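The tip shop is worth more than its takings

Sat 27 May

Jandthorpe Council wants to close the tip shop when the current waste contract runs out in December. The new contractor, Cimex, did not include the shop in its tender and was not asked to. The council papers give the matter half a page. The shop lost money last year, the shed needs a new roof, and the land would suit a bigger turning area for trucks.

I think the council should keep it. I don't think the case for keeping it is the one usually made.

The usual case is landfill. Every item sold through the shop is an item that doesn't go in the hole. True enough, but the amounts are small. The weighbridge takes in far more in a busy morning than the shop could sell in a month, and most of what comes through the gate is soil, concrete, green waste and broken plasterboard. If all you cared about was tonnage, you would spend the money on a concrete crusher. Supporters of the shop should stop leaning on that argument, as the council's engineers will beat them on it every time.

The better case is about what people in town can afford, and about what they get to keep using.

Rents here have gone up a good deal faster than wages. A family moving into an unfurnished place needs a table, chairs, beds, a fridge, pots, plates, school shoes, a vacuum cleaner and something to cut the grass with, all in the same fortnight as the bond and the first rent payment. The tip shop has done a lot of that furnishing. I have bought from it for years, including the desk I am writing on, a mattock with a better handle than anything at the hardware store, and most of a set of dining chairs.

Charity op shops do some of the same work, and do it well, but they have become choosy. They have to be. They pay to get rid of what they can't sell, and they have very little floor space. Most of the ones near me no longer take furniture, prams, electrical goods or anything with a scuff on it. Footwear is a good case. Ordinary sandals and slip-on shoes with plenty of wear left in them get turned away at the counter or put straight in the skip, as they sell for a couple of dollars and take up a shelf. 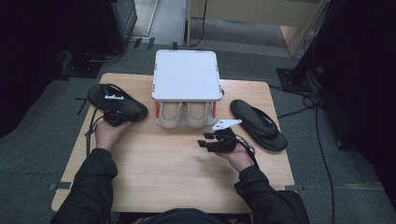 One reader wrote in after my last column on the subject to say that I was being sentimental, that most second-hand goods are rubbish because they were rubbish when they were new, and that a person on a tight budget is better off with a cheap new item and a receipt than somebody else's worn-out one. She added that her own experience of the tip shop was a toaster that tripped the power to the whole house.

She has a point about the toaster. Untested electrical goods shouldn't be sold at all, and for a while they were. The shop stopped putting them out until they had been tested and tagged, and it should have done so sooner. Her point about cheap new goods is harder to answer. You can buy a new flat-pack bookcase for less than some people want for a solid one with a ring mark on it. If it lasts until the next move, and most don't, it has done its job.

But the receipt is worth less than she thinks. The consumer guarantees are good on paper. In practice, someone who has bought a twenty-dollar kettle will not spend a lunch hour and a bus fare arguing about it. They will throw it out and buy another one, and so will I. The low price depends in part on everyone doing the same.

What the tip shop offers against that is older stock, made when things were expected to be fixed. Half the hand tools on its back wall would outlast their next owner. So would the cast-iron pans, the wooden ladders and the sewing machines. They are heavy and plain and nobody would put them in a catalogue. A new one of similar quality, where such a thing exists, costs several times as much.

There is also the matter of repair. Jandthorpe had a cobbler, Kováčik, in the arcade beside the post office until the lease went up. It did heels, soles, zips, keys and handbag straps. When it closed, a lot of things in town became unrepairable overnight, without anything about the things themselves having changed. A boot that could be resoled one week was a boot that had to be thrown out the next. The same thing happened when the small-engine place went, and when the last bloke who would look at a washing machine stopped making house calls.

I raise this because a tip shop and a repair trade prop each other up. The shop is where repairers get parts. It is also where people learn that a broken thing has a price, and that the price goes up if you can mend it. Take away the shop and you make life harder for whoever might have set up next.

Now to the money. According to the council papers, the shop's shortfall last year came to $1183. That figure surprised me enough that I rang to check whether it was in thousands. It isn't. It is less than the council spent on the banners for the main street. The roof is a real cost, and I don't want to wave it away, but the shed will need a roof whatever it is used for, and if it is pulled down there will be a bill for that too.

The papers also say the shop recorded 3000 sales in the year. Some of those would have been the same few dealers picking through the old wares early on a Saturday. Even so, in a town this size it means a good many households. The library would be pleased to get some of them through its door.
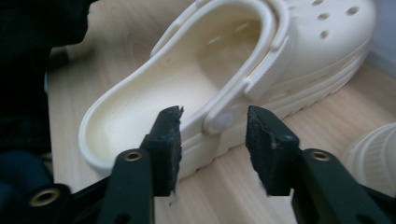
None of that makes the present arrangement a good one. The opening hours are poor. A shop that shuts at 4 on a weekday is no use to people who finish work at five, and they are the people who need it most. Prices are set by whoever is on the desk, so regulars do well and newcomers pay too much. Good timber furniture is left under the awning where the rain gets to it. There is no list of what is in stock, and if you want a particular thing you have to drive out and look, which costs petrol and usually ends with your coming home with something else.

All of this could be fixed for little. Open late one evening a week and close one morning to pay for it. Put a price board up and stick to it. Move the furniture inside and the scrap bicycles out. Charge dealers a yearly fee of $100 for early entry, which they would pay without complaint, and use it to cover the electrical testing.

The council could also look at what was done with the old Jedudach depot, which sat empty for years and is now let out in small bays. A bay there, at a low rent, would let a mender of one kind or another start up without signing a shop lease. I would put a shoe repairer at the top of the list and a person who can fix appliances second. It wouldn't need a grant program or a consultant's report.

As for Cimex, I have no quarrel with the company. It tendered for what it was asked to tender for. A contractor paid by the tonne has no reason to want goods pulled out of the stream before they reach the weighbridge, and it would be odd to expect otherwise. If the council wants reuse, it has to write reuse into the contract. The time to do that is before the contract is signed. The draft is still a draft, and one extra clause giving the shop its present shed and first pick at the gate would be enough to keep it going.

The trucks do need somewhere to turn. There is a strip of cleared ground on the other side of the weighbridge, already fenced and owned by the council, and it holds a pile of old kerbing – put there, as far as I can find out, to keep it out of the way of the trucks. The council could start by shifting that.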